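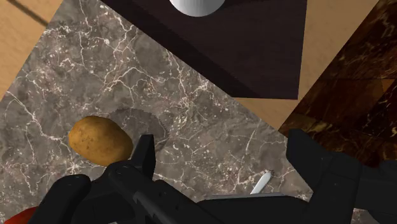 Wrist view in sim, potato on gray marble, gripper open.

Friday, May 15, 2020
By the Wudside bench team

Ticket 403: Brudier gripper vs. Yeom gripper, potato pick

Reported: the Fosteck summary says the Brudier jaw "clearly outperforms" the Yeom on uneven produce. I reran it and I don't see it. Same simulated arm, same countertop, 230 tries per gripper. The Brudier came out ahead by 2 picks. I would not buy hardware on that.

Checked so far:

Friction settings. The Brudier pads had a higher value than the Yeom pads, and no one has shown me where the number came from. Set both the same. The lead went away.

Camera. With the Brudier mounted, the housing and both fingers take up the bottom of the wrist view, and the potato sits right up against the housing. A slim white thing on the marble is partly hidden under the plate, and I can't tell from this view if it's a blade or some utensil. The detector can't either — it gave it three different labels. Raised the camera mount 10 mm. Labels settled a little, pick rate didn't move.

Marble texture. Suspected the white veins were throwing off the edge finder. Swapped in plain gray and got around the same result, so I've put the marble back.

Not checked: the dark ring on the marble just right of the potato. Could be a shadow, could be a rendering fault. Please look before anyone blames the controller.

Status: open. Need the source for the pad friction, and a run on the real arm. Until then the Fosteck claim stays out of the November comparison.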